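Search this site Go
61 shares | 7 comments

Where Do the Pens Go? A Term Project on Borrowing at the Zamora Study Room
29/11/2018

Our group set out to learn why shared desk supplies vanish. We put 100 pens in the Zamora study room in July and waited. The pens did not wait with us.

Clear organizers came first, on the theory that people behave when they can see what is left. 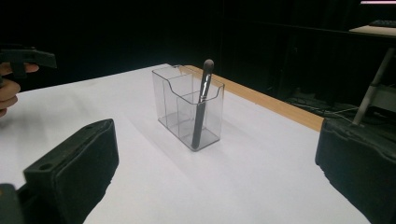

Did clear storage slow the losses? Hardly, as the last pen left in the second week, one day later than with the old tin.

We then tried a sign. It asked politely for returns and was itself borrowed – tape included. Our survey was more useful. Most students said they always return pens, and most filled it out with one of ours.

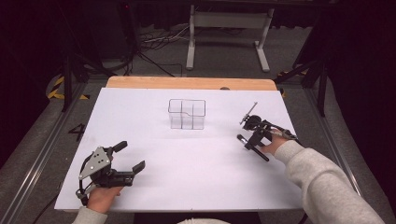

One reader of our draft wrote that we should have tested ugly pens, as a good pen is halfway stolen already. We agree, and had no budget left for ugliness.

Next term's group inherits the sign-out sheet. It will need a pen.

Related projects
Skomard Hall: Who Resets the Thermostat?
Lunch Lines at Itimby
The Cluso Umbrella Count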